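News from the Clamlow supper club

Well, what a month it has been! I had meant to keep this short (I say that every time, and every time my husband laughs), but so much has gone on since the last newsletter that I hardly know where to begin, so I shall begin with the tomatoes.

Those of you who came along on Thursday will know that we gave the whole evening over to sauces and relishes, which was Horațiu Avram's idea and a very good one. He brought his grandmother's recipe for a slow tomato sauce, cooked right down with onions and a little vinegar until the spoon leaves a clean track along the bottom of the pan, and we had 18 people round the stoves at Munia Hall, all stirring away and all quite sure that theirs was the thickest. The smell got as far as the bus stop, I'm told.

We did have a lively talk over supper about shop ketchup and whether it has any business on a proper table. I am firmly in favour, I'm afraid. I grew up with it on everything, cheese on toast most of all, and I don't mean to stop now. Others felt that once you've made your own there is no going back, and Costache Road (you know who you are, all four houses of you) were especially fierce on the subject. 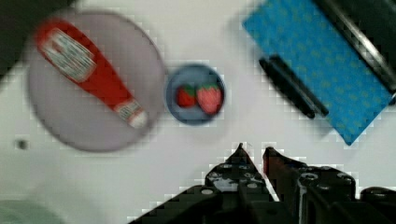
Red sauce on the menu: the ketchup debate goes on.

If you'd like to try Horațiu's sauce at home, the thing to remember is patience. Start with ripe tomatoes, the softer the better, and don't be tempted to turn the heat up when you get bored, which you will, somewhere in the second hour. Sugar goes in near the end and only a spoonful at a time, tasting as you go. Mine went into clean jars that had been warming in the oven, and I have already given two away and hidden the rest behind the flour.

Now for June. We are moving on to flatbreads and dips, and the doors open at half past six as usual. Please bring an apron, a rolling pin if you have one, and a tub for taking your leftovers home. Places cost £9, or £10 if you'd like a bag of the good Bakorer flour to take away with you. Do put your name on the sheet by the hatch fairly soon, as the last two evenings have filled up quickly and I do hate turning people away.

One last thing, somebody has left a very nice green casserole lid in the hall kitchen. It's on top of the fridge.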